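Bride bills guests for phone charging at own wedding, offers "family rate"

Jan 4, 2024

A bride has been called everything from "cheap" to "a visionary" after wedding guests were sent an invoice for the electricity they used to charge their phones at the reception.

The bill, which was posted to a wedding-shaming forum by one of the people who received it, asks for $10 per device and refers to the charge as a "power contribution." Immediate relatives are offered a reduced rate of $7. Payment is requested before the happy couple get back from their honeymoon, so that they can, in the words of the invoice, "return to a clean slate."

The wedding was held in November at Orkel, a converted grain barn that rents by the day and charges its clients separately for heat, ice, parking and the use of the second staircase. Guests had been told to bring a fully charged phone because the menu, the seating plan, the hymns and the bar tab were all on an app called Zaltora. By the time the soup arrived, most of them were down to their last sliver of battery and looking for a wall.

"I plugged in for the length of one speech," wrote the guest, Amerley Nyarko, who agreed to be named on the grounds that the bride already knew exactly who it was. "It was a long speech, I'll give them that. But I've looked it up and I don't think I drank ten dollars of electricity. I don't think the barn did."

Nyarko had given the couple a cast-iron casserole dish and driven four hours each way. She was also a bridesmaid. Bridesmaids, according to the small print at the bottom of the invoice, do not qualify for the family rate "unless also cousins."

The post drew more than 2000 comments before the moderators locked it, mostly to stop two electricians from fighting. One reader suggested that Nyarko pay up in loose change and then send the couple a bill for holding the bride's train. Another wanted to know what would have happened to somebody who brought an electric wheelchair. A third, who said he was an accountant, admired the layout.

Not everybody took the guest's side. "Weddings cost a fortune and people treat them like an airport lounge," wrote one user. "If you want free power, sit in your car." This was voted down so hard that he came back an hour later to explain that he had meant it as a joke, and then an hour after that to say that he hadn't.

The bride, Hanne Ingvarsson, replied under her own name, a choice her friends are said to have advised against. She wrote that the venue had sent an extra charge after the party and that she and her husband, Kristaps Mockus, saw no reason why they should carry it alone. She would not say how much the extra charge was. She did say that the invoices had been "sent with love," and that several people had paid straight away without making a thing of it.

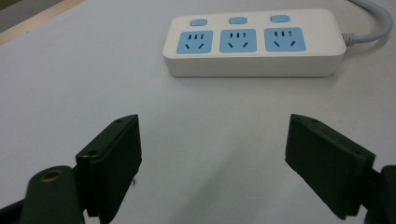
Vol. 16, No. 1

Mockus has so far kept out of it, apart from clicking "like" on a comment that called the whole business "unhinged." The like was removed within minutes.

His best man, Margus Rätsep, has been more talkative. Rätsep was billed for three devices, one of which he says was the speaker that played the first dance. He has offered to return his share of the music. He would also like it known that the long speech was his, that he was asked to keep going because the kitchen was behind, and that if he had known people were on the meter he would have dropped the part about the canoe.

Gudrun Kröger, who manages Orkel, said in an email that she could not discuss a client's account. She could confirm that the barn's standard contract includes ordinary use of the outlets, that it always has, and that the clause is on page one in bold type. She went on to say that the second staircase is available for spring bookings.

That last email found its way to the forum too, where it did the bride's case no good at all. A new thread was opened for it, and a user who had defended Ingvarsson in the old one moved across to ask whether the staircase was really worth paying for. Opinion is split. It has a nicer railing, apparently, but it goes to the same place.

Ingvarsson has since taken down her replies. A message went out to guests from the couple's joint address telling them to "disregard the previous communication" and thanking them again for their generous gifts. People who had already paid were told that their money would be treated as a donation toward the wedding album, which will be available to view on Zaltora for a small fee.

Nyarko did not pay. She says she and the bride are still speaking, though mainly about the casserole dish, which turned up on her porch last week in its original box.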